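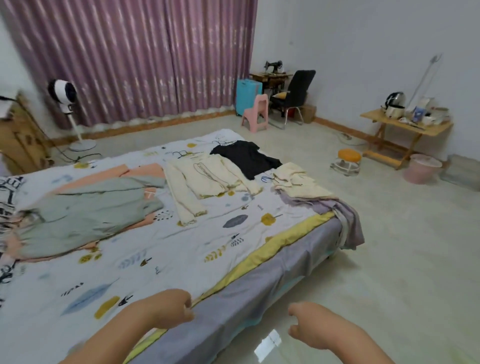

Clothes on the bed, leaf duvet underneath. The packing has begun!

I have been meaning to write about the move for weeks now, and every time I sit down with my coffee somebody calls about the electric or the mail forwarding and off I go again. So tonight it's 9:30, the phone is in the other room, and I'm going to get through this if it kills me.

For those of you who missed the last post, we're leaving the apartment in Flernton after 8 years and going to a little rental out in Clulley, 167 miles north. It has a porch! It also has one closet in the whole house, and I do mean one, so you can guess what my November has looked like.

I thought the hard part would be the books. I had a whole speech ready for myself about the books. But I boxed those up in an afternoon, gave two cartons to the library sale, and hardly felt a thing. What got me was the kitchen drawer by the stove (you know the one, everybody has one). I found the takeout menu from the Sequeira, which closed our second year here, with Raffaele's phone number written across the top from before we were even friends. Raffaele Gentile lived upstairs and used to lower bread down to us in a bucket on Sunday-dinner kind of evenings, and I sat there on the linoleum with that menu for a good long while and got nothing else done.

The menu is coming with us, by the way. So is the bucket.

My old neighbor Rin Kinoshita moved three times in four years, so I called her for advice, hoping for some grand system. Her advice was to pack the shower curtain last and carry it in the front seat with you, because you will want a shower that first night more than you will want supper. I wrote it on the back of my hand. She also told me to take a picture behind the TV before unplugging anything, and I wish I'd called her a day sooner, since there is now a shoebox of cords here that I can't match to a single thing we own.

The truck came out to $347 for the day, which made me gulp a little, though the fellow at the counter was very kind and threw in the furniture pads. We looked at doing it in two trips with my cousin's pickup and I'm glad we came to our senses, what with the mountain stretch in the middle and the weather being what it is this time of year.

I still have the hall closet to do, and the plants, and I have to figure out how a person moves a lemon tree that is taller than she is. If any of you have done it, please leave me a comment, and tell me if you laid it down or stood it up! I've heard both and I'm fond of that tree.

Off to find the tape, which I had in my hand ten minutes ago.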